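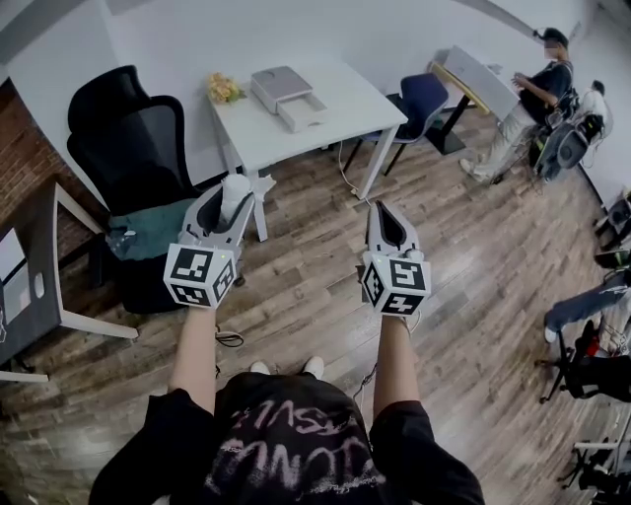 Black tee, distressed lettering, white sneakers: the uniform that never goes out of rotation.

Marwa Fawzy still has the first jacket she ever took apart. It was her uncle's, navy wool with a ripped lining, and she was fourteen when she went at it with nail scissors to see what made the shoulders stand up. "Horsehair!" she says, still delighted. "I had no idea there was a horse in there."

These days she cuts patterns for Nita, the small label she started with Sherif Abou Zeid above a shoe repair shop, and their April collection is the best argument for mending I've seen on a runway in years. Every one of the 42 looks began as something already worn out. Suit pants became a pleated skirt with the old fly running down the side. A raincoat turned up as two vests (I want both). And the darning! Big, loud, orange darning, right across the chest where you can't miss it.

Abou Zeid handles the fabric, and he talks about it the way other people talk about lunch. He sorted through 215 donated coats last winter and kept 200. The rest went for stuffing, and you can find them in the collars if you squeeze.

The knitwear comes from Nest Gough, who unravels old sweaters by hand and reknits them on wide needles so the kinks in the yarn stay put. One cardigan took her 10 evenings. It has a wobble to it, a kind of crimped, springy surface that no new yarn would give you, and it was the piece everyone reached out to touch backstage.

Will it sell? Manolis Margaritis, who buys for the Daltow stores, took the skirts on the spot and asked for the vests in longer lengths. Fawzy is thrilled, and a little nervous about finding enough raincoats.

She's already onto the next thing, which is neckties. There are two garbage bags of them under her cutting table, mostly stripes, and she's been pressing them flat in the mornings before the phone starts ringing.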